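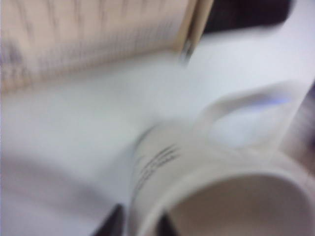

Desk top, book and mug. Item 1 covers both.

WORKSTATION CHECK, STUDY ROOM, TRADUSBRIDGE
Checked by: Nisreen Darwish
Date: 5 November 2023

Hi all, same sheet as in February, with my ramblings after each item as usual (sorry, I can't do it with ticks alone!).

1. Drinks and paper kept apart: COMMENT
There's a white mug on the same table as an open book. I'm not going to ban coffee, I'd be the first to break that rule, but please use one with a lid if you're going to be reading and sipping at once.

2. Work surface clean: OK
White shows everything, so a quick wipe at the end of the day, please.

3. Screen off when not in use: OK
The AOC monitor was black when I came by. Thank you, whoever that was!

4. Power strip: COMMENT
It lies along the back of the desk behind the keyboard, with plugs in it. I'd much rather have it off the desktop altogether, mounted underneath or on the wall, and well away from item 1. The Trulen clip-on tray we put in the Avon room took me 45 minutes to fit and I've been happy with it ever since. Request no. 246 is in for another.

5. Cables: COMMENT
One black cable loops around the base of the tall black unit beside the monitor and runs on toward the front. Easy to catch with a sleeve or a bag strap. A couple of ties would do it, and I've got a whole bag in my drawer.

6. Loose paper: COMMENT
There's a white sheet partly under that same base. File it or recycle it, I don't mind which.

7. Keyboard position: OK
It's at an angle, so straighten it up before a long typing session (your wrists will be grateful). No action from me.

To do: 4, 5 and 6. I'll come back in 2 weeks.

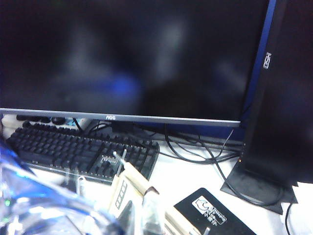 Bình Huỳnh wrote back that a tray is fine by him as long as the switch can still be reached without crawling under the desk, and asked whether the Yakubu room could get one on the same order. Good point about the switch, I've added it to the request. Yakubu is on the list too.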